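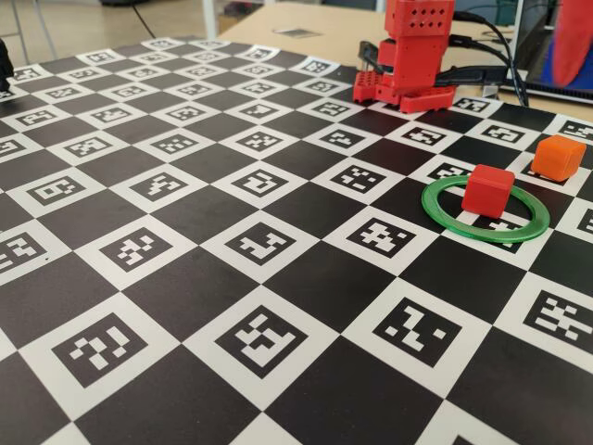
A **checkerboard marker mat** is a flat printed sheet on which plain black squares alternate with white squares, each white square holding a black square marker with a blocky white pattern inside. It serves as a work surface and as a position reference at the same time. Small objects such as cubes and rings are set on it, and their places are found from the markers around them.

## Pattern

A plain checkerboard gives sharp corners where four squares meet, but every corner looks the same as the next. The coded markers remove this problem. Each one has its own pattern, so a view that takes in only part of the mat can still be matched to the right part of the grid. The corners are used for fine measurement and the markers for identification.

The Skolton sheet, a common type in small workshops, carries marker numbers from a list of 981 patterns. Two sheets printed from the same section of the list should not be used side by side.

## Material and laying

Mats are sold in gloss and matte finishes. Gloss prints show bright patches under ceiling lamps, and a patch that falls on a marker can make it unreadable. Matte black is preferred for the dark squares.

The mat must lie flat. A sheet that has been stored rolled keeps a curl at its ends and is left face down under weights before use. Kristiansen, a supplier of printed sheets, lists a standard width of 1,240 mm and advises against folding. Tabletops with raised joints are avoided. A lifted area of 3 mm is enough to shift the measured place of an object near it.

## Objects placed on the mat

Cubes with softened corners are widely used as test pieces. They rest stably on any face and show a clear top surface. Strong single colors, such as red and orange, separate well from the black and white print. When red and orange pieces are used together, the lighting should be kept constant, as the two can be confused in dim light.

Flat rings behave differently. Part of the mat remains visible through the opening, and the outline appears as an ellipse from any low angle. The band may cover portions of several squares.

A cube set on a white square usually hides some of its marker. One hidden marker has little effect when its neighbors are clear. 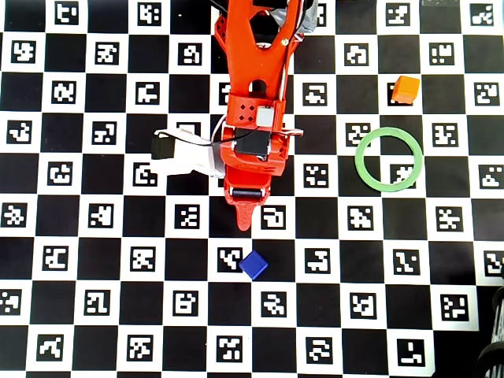
Arvid Lindholm disagrees on the last point and holds that a half-covered marker should be left out of the calculation altogether, as a misread pattern does more harm than a missing one. The Skukdale handbook takes the same position. Sølve Isaksson's notes on the Seker layout recommend keeping 13 uncovered markers in view for routine work.

## Care

The print is wiped with a dry cloth. Solvents dull the black areas unevenly. Scratches across a marker border are more serious than scratches inside a plain square, and a sheet with damaged borders is replaced.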